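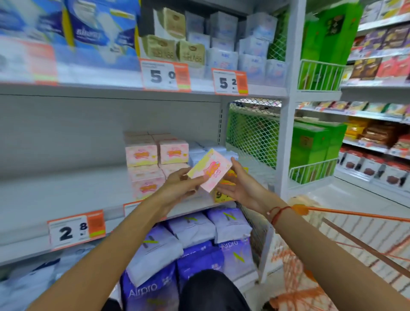 4. Einkaufsliste einrichten und mit dem Haushalt teilen

Die Liste ist das Herzstück von Ollel. Wer bisher auf der Rückseite von Briefumschlägen notiert hat, was fehlt, kann das parallel gern weiter tun, synchronisiert wird der Umschlag allerdings nicht.

4.1 Neue Liste anlegen

1. Tippen Sie auf der Startseite auf das Pluszeichen und wählen Sie »Leere Liste«.
2. Geben Sie der Liste einen Namen. Erlaubt sind bis zu 200 Zeichen. Wer sie ausschöpft, sieht auf dem Telefon davon die ersten paar und danach Pünktchen.
3. Wählen Sie unter »Stammladen« das Geschäft, in dem Sie meistens landen. Die Abteilungen werden dann in dessen Reihenfolge sortiert.
4. Bestätigen Sie mit »Fertig«.

Hinweis: Ohne Stammladen sortiert Ollel alphabetisch. Das führt von Apfelmus über Batterien zu Camembert und ist vor allem für Menschen mit viel Zeit und guten Schuhen geeignet.

4.2 Artikel eintragen

1. Tippen Sie in das Eingabefeld und schreiben Sie los. Vorschläge erscheinen nach 2 Buchstaben.
2. Menge und Einheit stehen hinter dem Artikel, zum Beispiel »Milch 2 l«.
3. Für Dinge, die regelmäßig ausgehen (Kaffee, Binden, Spülmittel, Geduld), halten Sie den Eintrag gedrückt und wählen »Wiederkehrend«.
4. Legen Sie den Abstand in Wochen fest. Der Artikel taucht dann von selbst wieder auf, auch im Urlaub. Dafür gibt es den Schalter »Pause«.

Im Feld »Notiz« können Sie Marke, Größe oder Farbe der Packung festhalten. Das empfiehlt sich immer dann, wenn jemand anderes einkaufen geht. »Die üblichen« ist keine Notiz, sondern der Anfang eines Telefonats vor dem Regal.

4.3 Liste teilen

1. Öffnen Sie die Liste und tippen Sie oben rechts auf »Teilen«.
2. Geben Sie die E-Mail-Adresse der Person ein. In unseren Bildschirmtexten lädt Nikola Pietrzak stets Patricio Saavedra ein, bei Ihnen stehen hoffentlich andere Namen.
3. Wählen Sie die Berechtigung: »Lesen«, »Abhaken« oder »Bearbeiten«.
4. Die eingeladene Person bestätigt den Link in der Mail. Kommt nichts an, liegt sie im Spamordner – dort bitte zuerst nachsehen und danach erst schreiben.

Im Tarif Basis lässt sich eine Liste mit bis zu vier Personen teilen.

Achtung: Wer »Bearbeiten« darf, darf auch löschen. Gelöschte Einträge bleiben zwei Tage im Papierkorb, danach sind sie weg. Kinder entdecken diese Berechtigung erfahrungsgemäß beim Eintrag »Rosenkohl«.

4.4 Im Laden

Schalten Sie vor dem Eingang den Ladenmodus ein. Die Schrift wird größer, der Bildschirm bleibt an, und ein Wisch nach rechts hakt ab. Ohne Empfang merkt sich Ollel alle Häkchen und gleicht sie später ab. Haben zwei Personen denselben Artikel abgehakt, erscheint die Meldung »Doppelt gekauft?«. Rückgängig machen kann die App das leider nur auf der Liste.

Weiter mit Abschnitt 5: Kassenbons erfassen.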